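Greltar Robotics
Careers > Casual and part-time

Demonstration operators (casual, two positions)

We need two people to steer a pair of robot arms through kitchen jobs, over and over, so a learning system has something to copy. You may have read that robots will be running your kitchen shortly. We've been at this a while and wouldn't clear out the cutlery drawer just yet.

What the work is

You drive both arms by hand controls and move food and dishware between plates, trays and boards. Each attempt is recorded and labelled. A shift is four hours with a target of 28 usable recordings, and plenty of attempts won't be usable. Our first batch had 564 recordings and we kept 185 of them. Marisol Halvorsen, who runs the sessions, will show you why the others were thrown out.

We don't yet know how many examples are enough. Anyone who gives you a firm number is probably selling something.

Who we're after

Patience matters more than a degree. Steady hands help, and so does a willingness to write "failed, dropped it" in the log without dressing it up. Gamers are welcome, though we've seen no sign they do better at this than people who knit. You'll be seated for most of the shift, with a break every 40 minutes.

A typical setup has a board, a tray and a plate laid out within reach of the two grippers.
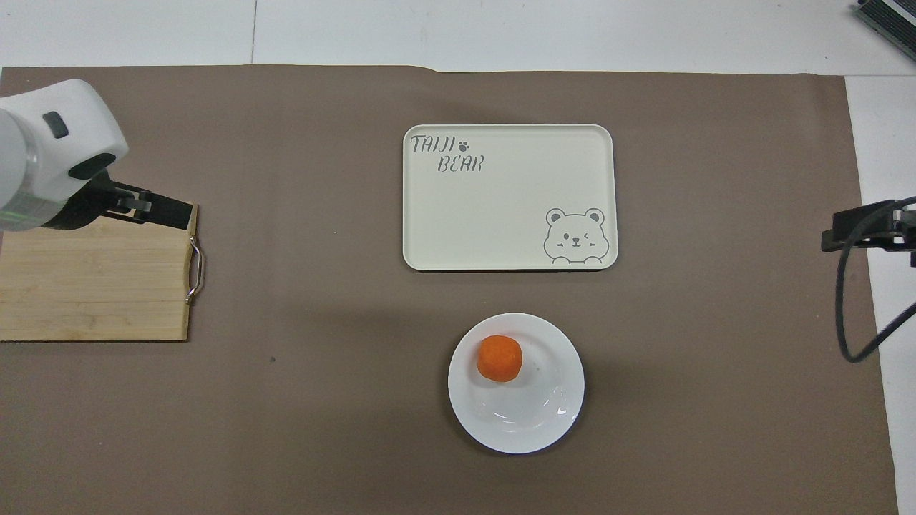
Layouts change between batches, so expect to learn a new one just as you get comfortable with the old one.

Pay is at the casual rate, training included. The contract runs to the end of November. It may be extended - we'd rather not promise.

To apply, send a short note to Fouad Tazi through the careers form. Skip the paragraph about your passion for AI.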